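Notes for the teaching-by-hand talk, second half
Last updated: December

Right, start slow, they'll just have had coffee. Say hello, thank Ileana Ursu for getting me the slot, and don't apologise for the laptop this time!

Open with the question I always get: why not just program it? Fine, go on then, write down how you open a padlock. Every twist of your wrist, every little wiggle of the key. (Let them have a go - someone always mimes it.) Your hands know it and you don't, so we let the hands do the talking. You drive the arms from a second pair, the robot keeps a record, and that's a demonstration.
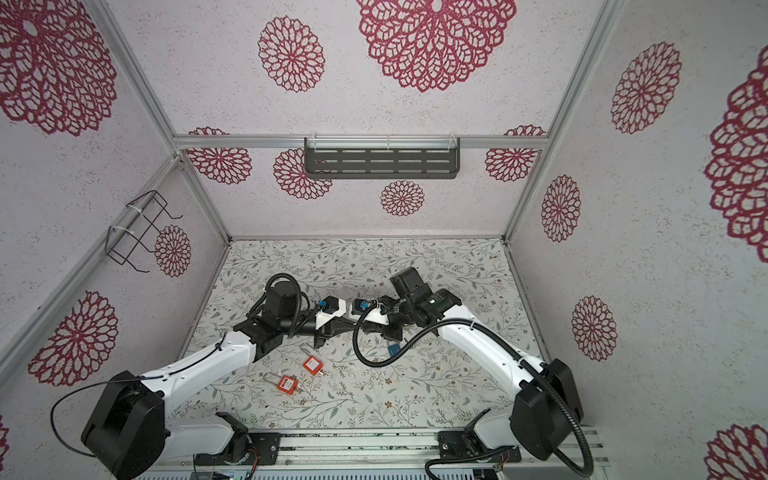 Padlocks, in the enclosure and up close.
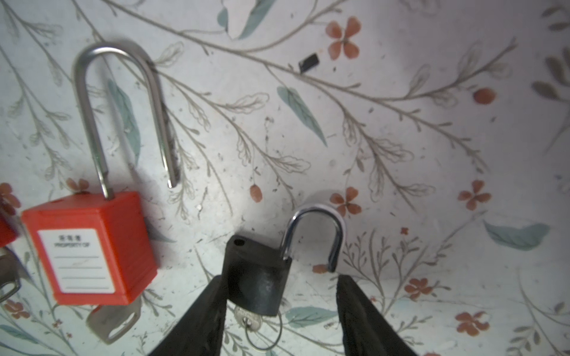 Pause, sip of water. Now the bit about people being different. Gianni Cirillo is quick and a bit rough, Ruba Tannous creeps up on everything like she's defusing it, and the model has to learn from both of them. We did 800 demos on Marras and threw out 56, mostly ones where the driver stopped to think halfway through. A robot will happily copy you dithering!

Tell the story of my first go - 40 minutes, 2 usable runs, sore shoulders. Gets a laugh, keep it short.

Then keys. You can't feel the key through the controls, so you end up watching for tiny movements instead, and new drivers push far too hard. Ask Annick to stand up if she's in the room, she trained most of ours.

Skip Sivden if we're running late. Questions after the video.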